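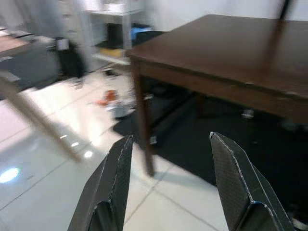 Nilik work table, dark brown, and Bunder floor mat, black: review after long use

The Nilik is a plain four-legged table in solid wood with an apron. I bought it in February of last year for a workroom with a glossy tiled floor, along with a Bunder mat to go under it. This review covers both, because on a floor of that kind the table is hard to judge without the mat.

Construction

The top arrives in one piece with the aprons already glued and screwed to it. The legs are separate. Each one is straight, square in section, and fixes at the corner with a steel bracket and two bolts. The hex key supplied is soft and had started to round by the third leg. Use your own.

The bolts need to go in evenly. If one leg is fully tightened before the others are started, the last corner will not line up and the bracket has to be backed off again. The printed instructions show the right order in the drawing and the wrong order in the text. Follow the drawing. Assembly took me 40 minutes alone, including the time spent turning the table over, which should be done by two people. I did it by myself and do not recommend it.

There is no stretcher between the legs. Stiffness comes entirely from the apron and the brackets. With the bolts tight, side-to-side movement at the top is small enough to ignore for writing, sorting, packing and light bench work. Sawing by hand along the length of the table will make it rock. I retighten the bolts twice a year and get a quarter turn out of them each time.

Finish

The finish is a dark brown stain under a clear coat. The top is smooth and reflects ceiling lights to a moderate degree. If you photograph small parts or read drawings under overhead lamps, expect to shift things to get away from the glare. A satin version is listed in the catalog but was not in stock when I ordered.

Wear on the top has been low. Pens, cartons and a steel rule have left nothing I can feel with a fingernail. The front edge is a different matter. The apron has picked up a few light chips where the stain and coat have come away, and they stand out more than they would on a paler table. The coat seems thinner on the edges than on the flat. Chairs with hard arms will make it worse. A furniture marker in dark walnut hides the smaller chips at normal viewing distance. The maker does not sell a matching touch-up stain, and I asked.

Cleaning is simple. A damp cloth removes dust and tape residue comes off with white spirit, used sparingly. I tested a corner underneath first and saw no softening.

The mat

The Bunder is a flat black mat. Mine lies under the table and extends past the legs, so the feet stand on it and the tile stays unmarked. Without it, the table moves when leaned on, because the plastic glides supplied with the Nilik have very little grip on glossy tile. With it, the table stays where it was put.

Three points about the mat. It had a strong rubber smell for the first nine days. It needs to be laid flat and left overnight before any furniture goes on it, or the fold lines stay. And black shows everything: dust, thread, crumbs of foam, bits of paper. Small items dropped under a dark table onto a black mat are easy to lose if they are dark too. Pale ones can be found without a flashlight. If you handle small dark screws, buy the gray.

Dirt also collects along the border between mat and tile. I lift that edge when I mop. Grout lines under the mat have kept their color so far.

Compared with the Tazi

I used a Tazi table in the same position for two years before this one. The Tazi has a laminated top and steel legs with leveling feet. It was easier to set on an uneven floor, and its edges held up better. It was also noisier, since anything set down on it rang through the frame, and the top was noticeably shallower. The Nilik is quieter and has more room. It has no leveling feet. On my floor one leg needed a thin shim until the mat went down, after which the shim was no longer required.

Price and delivery

The table cost 398 and the mat was extra. Both came from Irimar, item number 2925 for the table in the dark finish. The light finish has a separate number and a longer wait. Packaging was adequate: cardboard corners, foam sheet over the top, legs in a sleeve. One foam corner had slipped in transit with no damage to the wood underneath.

Irimar states a load limit of 200 pounds, evenly spread. I have not tested this and normally keep far less on it.

For

Top wears well. Quiet. Good stiffness for a table with no stretcher. Replacement brackets and bolts are sold separately.

Against

Thin finish on the front edge. Poor hex key. Glides unsuitable for smooth tile. Instructions contradict themselves.

Rating

Table: 7 out of 10. Mat: 8 out of 10 in gray, 6 in black.

Update, 6th May: the retailer now ships the table with felt pads in place of the plastic glides. I fitted a set to mine. They do not mark the mat, but on bare tile they slide even more easily than the originals did, so the advice about putting a mat underneath is unchanged.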